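Stallthorpe Tenants Newsletter
Curtains, drafts and the heating bill: what we learned this winter 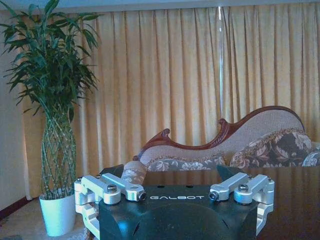
Babar Pirzada

Quick one this time, I am writing this between two shifts so forgive the spelling.

A lot of you wrote in after the last issue asking about drafts. Mostly from the Nyanda Street side, where the windows are the old ones and face the wind. So here is what people sent me, plus what I tried at home, plus the news from the management company. Not much news there, sorry.

First, the windows. Grallum (they took over the building contract in September, for those who moved in since) say the frames will be looked at "in due course". I asked what that means. No reply yet. If you have a window that will not close all the way, do not wait - put it in writing, with your unit number, and keep a copy. Phone calls get lost. Mine did, twice.

Second, curtains. Biggest difference for the least money, going by the letters. Lined ones if you can get them. Long enough to reach the floor or near it, but NOT hanging over the radiator, or you are heating the glass and the street. If your radiator sits right under the window, go for a shorter curtain that stops at the sill. Draw them as soon as it gets dark. Open them again in the morning if you get any sun at all, the south side rooms warm up nicely by lunch.

I paid $115 for two lined pairs at the market in Mikutville. Could have got them cheaper without the lining, glad I didn't. The stall at the far end, past the shoe repair, will hem them while you wait. Bring your measurments. I did not, went home again, lost half a Saturday.

Third, furniture. Couple of people asked about this. If your sofa backs on to an outside wall, pull it out a hand's width. Air needs to get behind it, otherwise you get that gray bloom on the plaster by spring and it gets in the fabric too. Same with wardrobes and beds. And if the sofa is in front of the radiator, well, the sofa is nice and warm and you are not. I know the rooms are small. Try swapping things around on paper first, saves your back.

Plants. Most of the common houseplants don't like a cold windowsill at night, especially if they end up between the curtain and the glass. Move them in to the room when you draw the curtains. Lucky bamboo is pretty forgiving but it hates a cold draft and it hates hot dry air off a radiator, so somewhere in the middle. Yellow leaves can also be the tap water. Let a jug stand overnight and use that, or use filtered. Thank you to the reader on the top floor who wrote me a whole page on this, wish I had room for it all.

Damp. Sounds backwards but open the windows. Ten minutes in the morning, wide open, heating off, then shut them properly. Better than leaving one on the latch all day. Lids on pans. Bathroom door closed after a shower, fan on if yours works. If the fan doesn't work, that is a repair and the landlord pays for it, not you - check your lease, it is on page 12, near the bottom.

Door drafts. Foam strip from the hardware store, stick it on a clean dry frame or it falls off in a week. For the gap under the front door a rolled towel does fine. Please don't block the vents in the kitchens though. They are there for the gas.

Bills. If yours jumped and you didn't change anything, read the meter yourself and compare. Mine was an estimate, and a bad one. One call and they corrected it. Write the reading down on the same day each month, takes a minute.

Other bits. The laundry room key is back at the front desk. Whoever borrowed the long ladder, please return it. The bike rack is still waiting on a price.

Next issue I want to do moths and storing winter blankets, so send me what works for you. Notes under my door or in the box by the mailboxes, either is fine. Writing I can read please!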